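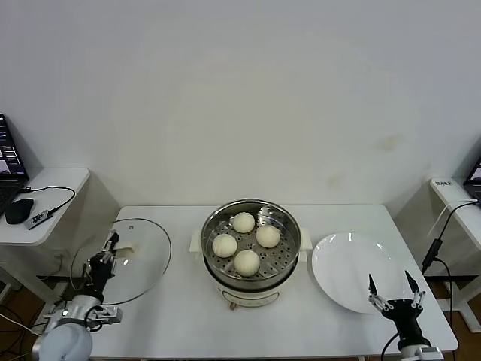 How does a robot learn to pick up something soft?

Mostly by copying. A person guides the arms through the job many times over, the robot's computer stores what the cameras and joints were doing, and a program is trained on all of it until it can choose the next small movement by itself.

The Bun Run

Souad Belhaj had been at Plallden long enough to stop jumping when the arms woke up, but she still pulled her chair in closer every time, like somebody waiting for a curtain to rise.

"Which one is it?" she asked.

"Oh," said Aba Dramani.

"Oh what?"

"Oh, the model. The new one. You named it!"

She had, too, back in March, when the first version lifted a bun by its own weight and she had said the only word that came to her. Aba had typed it straight into the file name and it had stuck, the way names do in a small lab.

The old model, Skalel, had learned from 385 guided runs, every one of them tidy. Aba had done most of them himself, and he had lovely slow hands. He went to the lid, set it down on the left, came back for the buns, carried each one across to the plate. Skalel learned to be exactly as tidy as Aba. Then somebody nudged the plate, or a bun stuck to its neighbour, and Skalel closed its fingers on air and carried the air very carefully to the right.

So they had tried Clikinell, which was Souad's idea and which she could explain to anyone who stood still for long enough. You let the robot do the job on its own until it starts going wrong. You click the pedal. You take over the arms right there, with the gripper in the wrong place and the bun halfway squashed, and you get out of the mess. Only that part is saved, the getting out. Then you train again, with the rescues mixed in among the good runs, and you let it go wrong somewhere new.

"It's how my aunt taught me to drive," she told him, the first week. "She didn't say a word until I was nearly in the hedge."

They had 900 rescues by now. Aba kept the log in a long sheet with a notes column, and the notes were the best reading in the building. Came in too low. Pinched the rim. Got the bun but thought it hadn't. Went back for a bun that was on the plate already and looked so sure of itself that I let it try.

"Ready?" he said.

"Is the pedal plugged in?"

"I'm not going to touch the pedal."

"Aba."

"It's plugged in."

He pressed the key. The right arm went out over the basket and stopped, and Souad held the edge of her seat. This was where Skalel used to dive. Oh came down a little to one side, closed, and slid off the bun without taking hold. Aba's foot moved. Souad put her hand on his knee, hard.

"Wait, wait, look at it!"

The fingers opened. The arm rose by the height of a thumb, turned its wrist, and came down again square over the middle. It was Aba's own move, the small lift and turn he made whenever he had slipped, and he had made it so many times that he no longer knew he did it. The bun went up. It went across, it went down on the plate, and the fingers let go so gently that Souad laughed out loud.

"That's mine," said Aba. "That's my wrist!"

"It is, it's completely your wrist. Write it down, quick, what run is this?"

"2339."

"And you didn't click?"

"You were breaking my leg."

She let go of his knee. The arm was already on its way back to the basket, and they both bent forward again. 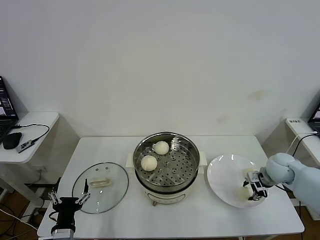

What went in the log

Run 2339, 23/06/2023. Model: Oh, trained with Clikinell rescues. Lid off at start. First grasp slipped, second grasp held, no help from the pedal. Bun placed whole.

Aba read it over and thought it looked terribly flat. He added, in the notes column, Recovered by itself, and then, after a while, S. shouted.

Souad leaned across him and changed shouted to cheered. Then she asked if they could shift the plate a hand's width to the left and go for 100 more before lunch, and he was already reaching for the tape.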